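[bench-arms] Re: Left wrist drops out when the arm reaches across the table
From: Cosmin Dobre
To: bench-arms list
Date: July 2023

Answers inline, then a longer note at the end on how we keep the Takdale table running, as two people asked for it off list. Apologies for the slow reply, I wanted to do the cable change on our own left arm first so that I was writing from notes and not from memory.

Varela wrote:

> We have the same two-arm table as you, set up in May. For the last
> week the left gripper has been losing its connection. The arm itself
> carries on moving but the gripper stops answering, and the log fills
> up with error 427. If I stop everything and start again it comes
> back, sometimes for an hour, sometimes for a few minutes.
>
> It only seems to happen when the arm is stretched out towards the
> far side. I have swapped the gripper with the one from the right arm
> and the fault stayed on the left.

Good, that swap saves a lot of time. If the fault stays with the arm then it is the cable, the connector at the wrist, or the power feed at the bottom. In our case it has been the cable both times.

427 on this controller only means that the gripper did not reply in time. It does not tell you which side failed. The same number comes up if you pull the plug out by hand with the arm standing still, so don't read too much into it.

> Could it be the software? We updated the Ollik package around the
> time it started. Danon thinks we should go back to the old version.

You can go back if you like, but I would do the stretch test first. It takes ten minutes and needs no tools.

1. Put the arm in its home pose and start the status screen, so that you can see the gripper reply count going up.

2. Jog the arm slowly outwards, one joint at a time, until it is at the far reach you normally use. Keep a hand on the stop button.

3. At each pose, wait and watch the count. Then, with the arm held still, wiggle the cable gently at the wrist plug, then halfway down, then at the base.

4. If the count stops when you touch the cable and starts again when you let go, you have found it. Write down the place.

5. If it never stops, turn the wrist joint as far as it goes each way and try again. A cable that is fine with the wrist in the middle may be pulled tight at one end of the turn.

If the count stops while the arm is standing still and you are not touching anything, then I would start to look at the software or the power supply.

> How do you route yours? We have the cable tied to every segment with
> cable ties, quite tight, so that it can't catch on things.

I think this is your trouble. If the cable is tied tight on both sides of a joint, all the bending happens in the short bit between the two ties, and each time the arm reaches out that bit is stretched. The outside still looks perfect when the wires inside have started to go.

On our table the two arms are done differently at the moment. The left has one long cable going up along the outside of the arm and into the wrist. The right has its cables together in a bundle with a much larger loop, which goes out over the table surface before it comes back to the connector at the wrist end.

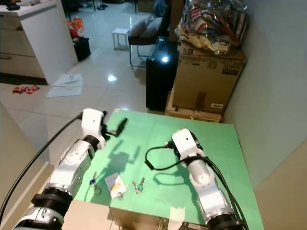 Both arms over the green top, with the keys set out for the sorting job.

The big loop on the right has given us no connection faults, but it has its own problem. It lies on the work surface, and the small parts for the job are on the same surface. A key with a ring on it will hook on a loose cable if you give it the chance. So the work area for the right arm has to be kept a bit smaller than it could be. I would like to lift that loop off the table, and if someone has a neat way of doing it without adding weight at the wrist, please post it.

For the left arm, which is the one you are asking about, this is how I change the cable.

Power off at the wall, and wait for the arm to be fully slack before you let go of it. Ours has no brakes. Somebody has to hold it or it needs something soft to lie on. We fold it down on to a cushion.

Unplug at the wrist before the base. Take a photo of the plug first, because the new cable may come with the key on the other side and you will want to check. Pull on the plug body and leave the wire alone.

Lay the old cable beside the new one. The new one should be the same length or longer. We bought one that was slightly shorter, and it fitted at home pose and came out on the first long reach.

Plug in the wrist end. Then move the arm by hand, still unpowered, to the furthest pose on that side and hold it there. Fix the cable in that position, starting at the wrist and working down. I use soft hook-and-loop straps now. Each strap should be loose enough for the cable to slide when you pull it with two fingers. No strap within a thumb's width of a joint collar.

Fold the arm up again and look where the spare cable goes. It will make a loop somewhere. You want the loop on the outside, away from the other arm. If it goes inwards, undo the straps and give the cable half a turn before you put them back.

Plug in the base, power up, and repeat the stretch test. After that we run 200 slow reaches with the gripper opening and closing at the far end. The first cable I fitted passed the stretch test and failed during this run, because I had one strap too near the elbow. It is dull but worth the time.

> Last question, how often do you redo the table calibration? Ours
> seems to drift.

Every time an arm has been off its mount, and otherwise on a Monday before anything else is run. A cable change on its own should not move anything, but I check anyway, since you lean on the arm more than you mean to.

If yours drifts during the week, look at the mounts and the cover before you blame the joints. We had the green cover creeping. The arms were in the right place but the surface had moved under them, so all the marked positions were off in the same direction. If the error is the same everywhere on the table, it is probably the cover or the table itself. If it is small near the base and gets worse as the arm reaches out, it is more likely a joint zero.

Now the longer note.

Before each session:
Look along each cable from wrist to base for pinches and flat spots.
Push each wrist plug home with a thumb.
Check the bolts you can see on the housings. We put a paint mark across a few of them so that a turn shows up.
Move both arms through home, far reach and the middle, slowly, with nothing on the table.
Open and close each gripper three times and look at the finger gap.

For the key sorting job there is one more check. Keys lying flat are hard for the gripper, and a key under something else is harder. We mix keys with coloured plastic heads and plain metal ones. The plastic heads are thicker and give the fingers something to close on, so a new gripper setting should be tried on those first. The plain ones show up any gap error straight away. If the fingers are too high they close over the top of the key and come up with nothing. If they are too low they press into the cover and the wrist complains. We lower the fingers until they just touch a sheet of paper laid on the surface, and then come up by one step.

We also leave a paper card among the keys for some runs. It teaches you a lot about finger height, as the fingers will push a card along when they are too low. Tape it down if you only want to practise on the keys.

Light matters more than I had expected. The arms throw a shadow over the middle of the table, and a dark metal key in shadow is easy to miss in the picture. I run the calibration with the arms in the pose they will be in for the job, so that the shadows are more or less the same.

Once a month:
Straps off, wipe the cables down, straps back on in slightly different places.
Wipe the finger pads and look for cuts. Keys are rough on them.
Tighten the mounts in the order given in the manual.
Copy the joint zeros and the gripper settings to a dated file. Do this before any update, too.

That last one answers the question about going back to the older Ollik package. If you have the settings from before the update, going back is quick. If you haven't, write down the present ones first, because the install puts its defaults over them.

Spares: I keep 2 gripper cables, one set of finger pads and a bag of straps in a box next to the table. I don't keep a spare wrist board. The one time I thought I needed one, it was a bent pin in the plug, which I straightened with the tip of a mechanical pencil. Look at the pins with a torch before ordering anything.

Danon, if you are reading this, could you send the length of the cable that came with your set? Mine has no marking on it and I would like to know if they changed it between batches.

Varela, please post what the stretch test shows, whichever way it goes. If the count drops with the cable untouched I will dig out my notes on the power supply.

Cosmin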